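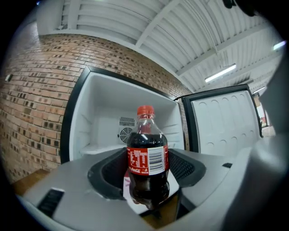 OK, so let's talk about stocking the little office fridge (say hi, wait for people to sit down!). I've set up more of these than I'd like to admit, and my first rule is tall stuff goes in first. With the shelves bare you've got room to tip a cola bottle in past the door, and you can see the fan grille on the back wall, so you know which spot to leave open for air. Mention Aminu Effiong's trick here – he writes the restock month on tape. Then the shelf: cans on top, bottles on the floor, 500 ml max. 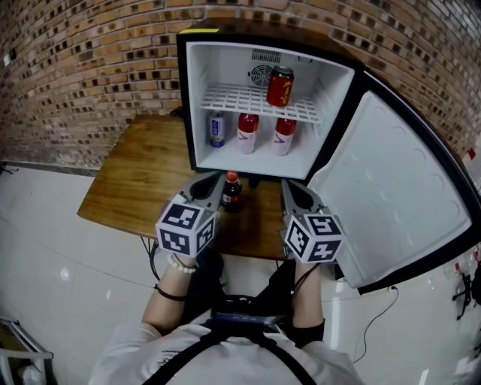 How full should it be? About two-thirds, with a finger of space at the back.

Next: the Treven break room, 144 drinks a week out of one mini fridge. Pass the sign-up sheet around.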